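Kinbridge mill to cut wool dyeing water use

April 21, 2018

12 shares | 3 comments

Textile finisher Olar will change the rinse stage at its Kinbridge mill, replacing three overflow tanks with a counterflow line.
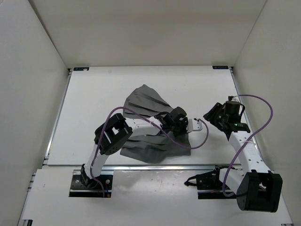
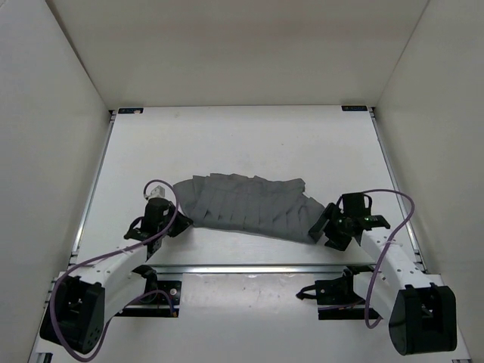

Dark gray fabric.

The line is rated at 1,315 liters per batch. Trials in January covered 200 batches of dark shades, plant engineer Remigiusz Pietrzak said. Colorfastness stayed within the mill's limits. Batches over 300 kilograms will stay on the old tanks until a second pump is fitted.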